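## 4. Where the sauce goes: plates, bottles and shared tables

Studies of eating at work have mostly asked what people choose at the counter. Less has been written on what happens once they sit down, and table sauces in particular tend to be treated as a detail of the menu. Our field notes suggest that they deserve a closer look. A bottle shared by a table has to be asked for, passed, used and put down again, and each of these steps depends on who is sitting nearby and how much space there is.

The material in this section comes from the staff canteens at Plodska and Heiskanen. Observations were made in April, during the midday meal, and cover 708 meals over 25 working days. Interviews were held afterwards with 60 diners. Notes were taken by Venla Honkanen at Plodska and by Daiane Figueiredo at Heiskanen, using the same sheet. Ketchup was the most used sauce at both sites and is the only one discussed below.
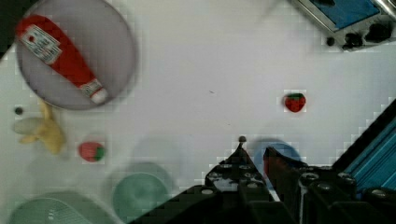 *Section 4 · word count 708*

### 4.1 Putting the bottle down

At Plodska the tables are narrow and seat six. Diners who had finished with the bottle usually stood it in the middle of the table, within reach of the people opposite. At busy times the middle was already taken up by water jugs and trays, and the bottle ended up wherever there was a gap. Several diners laid it on its side, some of them on a plate that had been cleared of food. A ketchup bottle on a round plate takes up no extra room on the table, but it also tends to be read by others as belonging to that plate. New arrivals asked before taking it. They seldom asked when the bottle stood in the open.

Interviews bore this out. One diner at Plodska said that a bottle on somebody's plate was "still in use, even if they've gone for coffee". Another said she would rather go without than reach across. Diners who had worked at the site for a long time were less careful about this and often took the bottle with a nod.

At Heiskanen the tables are wider and each has a small tray for sauces. The tray was used at the start of the meal and less so towards the end. Bottles moved towards whichever end of the table had filled up first and stayed there. Canteen staff put them back between sittings, and Iida Pelkonen, who ran the sittings during our visits, regarded this as part of wiping down.

### 4.2 Plate shape

Round plates were standard at both sites. Oval plates were brought in at Heiskanen for fish and for dishes with a separate side, and we had not planned to look at them. They were mentioned often enough in the interviews that a question was added to the sheet in the second week.
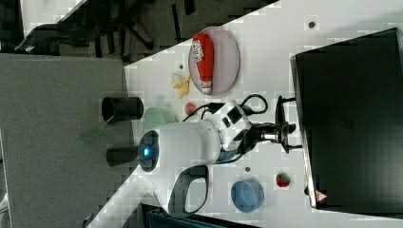

Figure 1. Oval plate with a thin grey rim, upper middle of the table.

Diners described the oval plate as having "ends". Chips went at one end and the sauce at the other, and the sauce was dipped into. On round plates the same diners more often poured sauce over the food. We did not weigh portions and make no claim about the amount used. The difference we noted lies in where the sauce was put and in how long the bottle was held. Pouring over food took longer, with pauses to turn the plate or move a fork out of the way, and the next person waited.

Plate colour was raised by a few people. Two said that red sauce looked untidy on a pale plate and that they wiped the rim before eating. Cardoso's earlier work on home meals reports similar remarks from parents of young children, which we take as a sign that the concern is not special to canteens.

### 4.3 Limits

Both canteens serve one employer each, and most diners know one another. A public café would probably show more caution about reaching and asking. The two observers did not swap sites, so some of the contrast between Plodska and Heiskanen may come from differences in note-taking. Paavo Kallio read a share of the sheets from both sites and found that laying a bottle down was recorded in the same way, while asking and nodding were not. Counts of spoken requests have therefore been left out.

The oval plate question was added late, and meals from the first week cannot be used for that comparison. Sachets were available at Heiskanen on fish days and were taken mainly by people sitting alone. They are dealt with in Section 5.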